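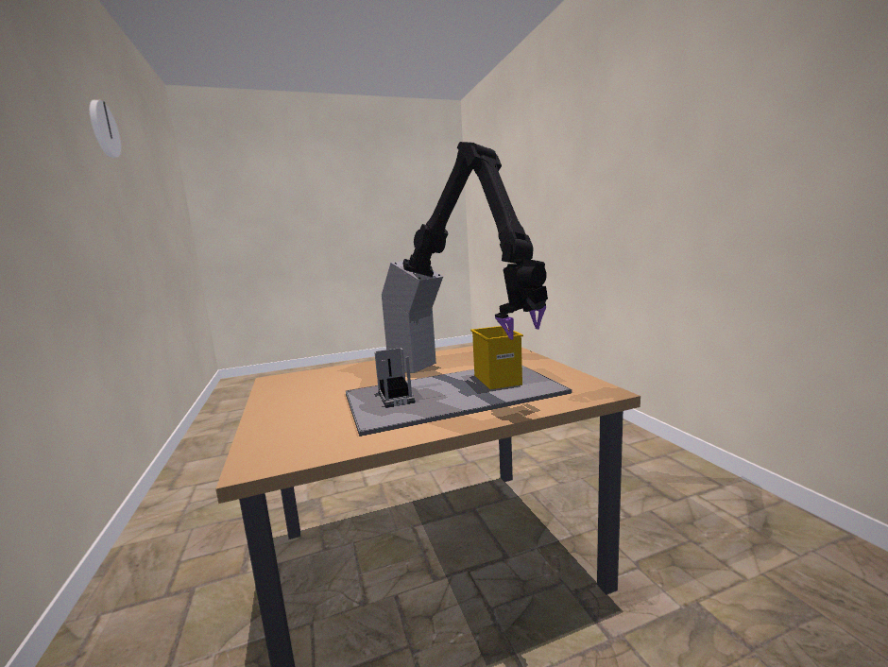
Gripper Comparison, Simulated Cell — Pre-Run Inspection Checklist

Project: Sivgate bin station
Date of inspection: 12 March 2018
Result: Passed with two open items

1. Scene file loads without errors. OK.

2. Base plate fixed to table top. OK. Plate and table are a single static body in this version. In the last one the plate could creep during long runs.

3. Arm mount. OK. No contact reported between arm and mount at start.

4. Finger color set. OK. Purple fingers stay purple for the whole comparison so the overlay plots match.

5. Fingers open and close through full travel. OK. Cycled 200 times in a script, no missed commands.

6. Clearance over bin rim. OPEN. With the fingers spread above the yellow bin, the left tip comes down very near the rim. Raise the approach point before the Flenov controller is tested — it cuts the corner on the way in.

7. Collision mesh on bin. OK. Walls are separate shapes, so a part can drop inside. Do not swap in the single convex mesh.

8. Bin empty before start. OK. Reset script clears it.

9. Joint limits loaded from file. OK. Compared line by line with the Jellton settings.
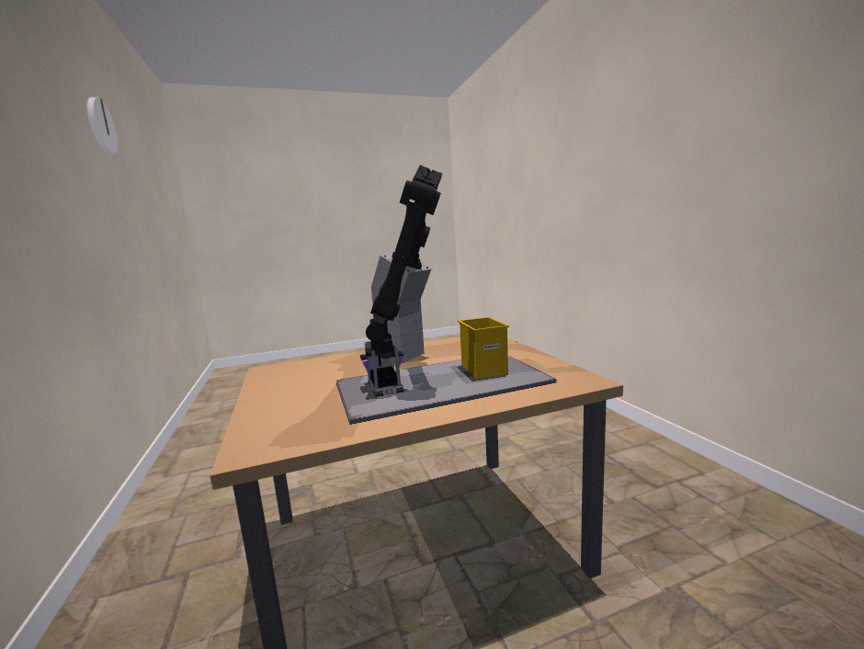 Checked by: Sudheer Chacko
Simulation test group

10. Raised pose. OK. Arm extended up and leaning right, gripper empty, clear of the walls. Use this pose between trials for both controllers.

11. Stop command. OK from the raised pose and from above the bin. Not tried at full speed with a part held.

12. Controller rate. OPEN. Flenov was logging at 1000 Hz and Sorrentino at 700. Set both the same or the settling times can't be compared. I would not use the July numbers for this reason.

13. Shadows on. OK. Leave them on for the camera trials. Turning them off makes the bin label easier to find and gives a better score than we should get.

14. Random seed written to log. OK.

15. Disk space. OK for 3000 trials. Video off except for failures.

Comments

Items 6 and 12 need to be closed before the first counted trial. Item 6 is a change to one line in the approach file. Please rerun items 5 and 11 after making it and initial the sheet again.

The Sorrentino controller can be started now for warm-up runs only. Keep those logs in a separate folder.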